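Waste board or no waste board on the Mirine?

Triltia_user
Hello all. I have the Mirine with the small bed and I want to put a waste board of 17 mm on it. My Z height is already 108 mm, so I lose a good part of it. Is it worth it, or should I clamp directly on the aluminium?

hyun17
Put the board. One wrong plunge and you will cut your bed. I did it in September and I still see the groove.
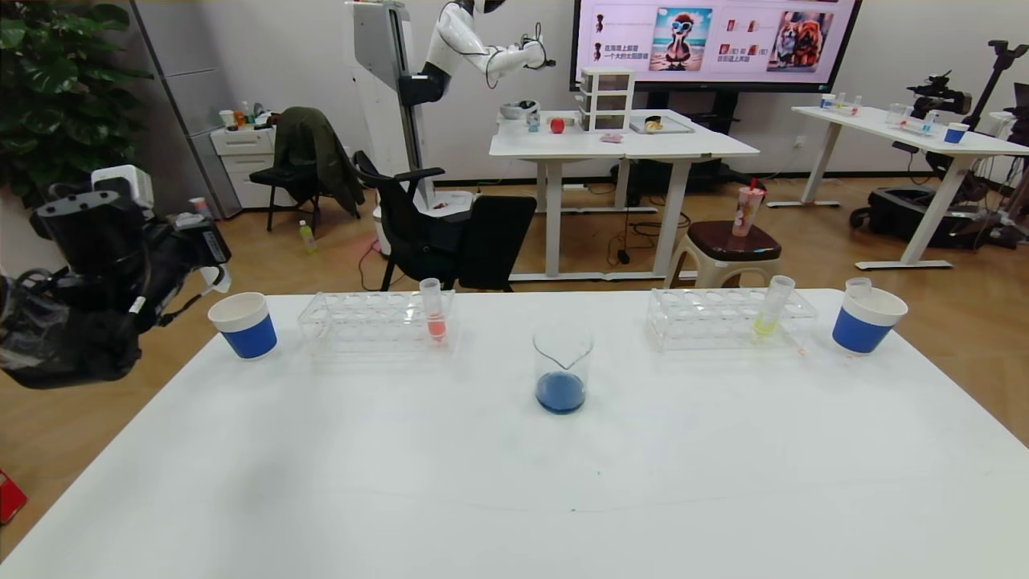
My board is MDF, sealed with two coats of varnish on both faces before I surfaced it. Without the varnish it swells, and then you must flatten it again every month. If you mix dye for the varnish, use a beaker with a spout like the one with the dark blue in it, as it pours cleaner than a cup. The screws should be nylon.

Wado
I do not agree with hyun17. For thick stock I take the board off and use low clamps. I have 661 hours on my machine and the bed has no mark. Careful zeroing is enough.

Triltia_user
Thank you both. Can the board be made removable, with dowels? 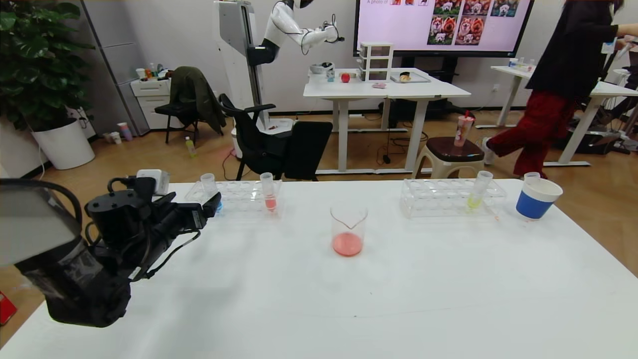
Two racks on the white table, the beaker between them

hyun17
Yes, dowels work well. Mine comes back to the same place each time, but I surface it again anyway.

Wado
Then you do the work twice. But dowels are fine, I agree with this part.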